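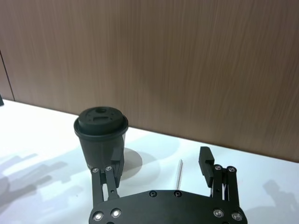

Robots and Everyday Work
Notes for Session 3: Can a Machine Clear the Table Yet?
Handout prepared by Sigrun Amundsen

Welcome back, everyone, and thank you for the lively discussion last time. I promised we would leave the big factories behind for a while and come down to the kind of work most of us do without thinking, so tonight's notes are about clearing up after a coffee break. Please read them before class if you can, and bring your own list of chores (I'll explain what it's for at the end).

Let me start with the welding lines, though, so that we have something to compare with. A welding robot in a car plant does its job beautifully, and it has done so for decades, but look at everything people arrange on its behalf. The part arrives in a clamp, always the same way up. The light never changes. If a door panel were set down a hand's width to the left, the robot would go right on welding the air. We call this a structured setting, and it is a fair bet that your kitchen isn't one.

Now take one paper cup with a lid on it. To move it to the trash, a machine has to find the cup, decide where to hold it, bring its fingers to either side, close them hard enough to lift and gently enough not to crush, carry the thing upright in case there's still coffee inside, and let go over the right bin. You did all that this morning with your phone in your other hand. 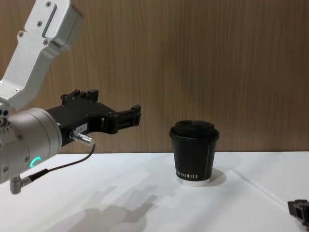 FINDING THE CUP

For a long time this was the hard part, and I remember when it was nearly the whole course. Cameras and software have come a long way. A dark cup on a plain white table is about as kind a problem as vision gets: strong contrast, a clean outline, nothing piled against it. Shadows can still cause trouble, and notice that an arm working under a lamp brings its own shadow along with it. Then there are clear glasses, shiny spoons and anything half hidden by a newspaper, all of which remain difficult. Vikas Prajapati will take us through glassware when he visits in June, and he has strong feelings on the subject!

HOLDING THE CUP

Most arms of this sort have two fingers that open and close in parallel. Your own hand wraps around a cup and feels it give a little, and you adjust before you know you've done it. A simple gripper may know only how far apart its fingers are and how hard the motor is pushing. A tapered cup makes matters worse, as flat fingers meet a sloping wall and the cup wants to slide down out of the grip. Lids are a puzzle of their own. Grab by the lid and you may lift only the lid.

There is also the matter of choosing the tool. Narrow fingers reach into small spaces, and a long flat paddle can push, steady or scoop. Neither is right for everything, and swapping them takes time – something the sales brochures tend to pass over.
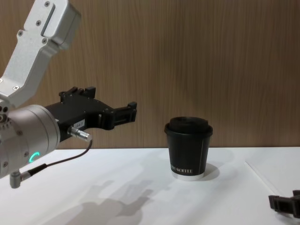 ONE ARM OR TWO?

People often ask me why anyone would bother with a second arm for such light work. Try taking the lid off a cup with one hand, without pressing the cup against your chest or the counter, and you'll have your answer. One arm holds and the other pulls. The price is that the two must share the space above the table without knocking into each other, so each one's path has to be planned with the other's in mind. 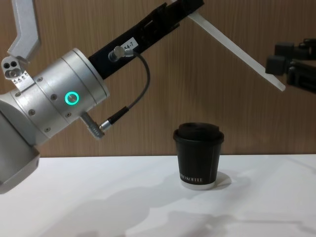

Timing matters as well. If one arm comes a moment late, the other should wait and keep its hold, and writing down what "wait" means for every stage of a chore is slow, patient work. Many teams now have a person guide the arms through the job again and again, and let the software learn from those recordings.

So, are we there yet? For one known cup on a clear table, I would say yes, mostly. For your sink after a birthday party, no. Suppose a machine manages 586 cups out of 1000. That's a decent start in a lab and a disaster on a carpet.

FOR NEXT TIME

Write down 12 chores from your home or workplace. Beside each one, note what changes from day to day: the place, the shape, the weight, the light. Mark any that need two hands. We'll compare lists in pairs.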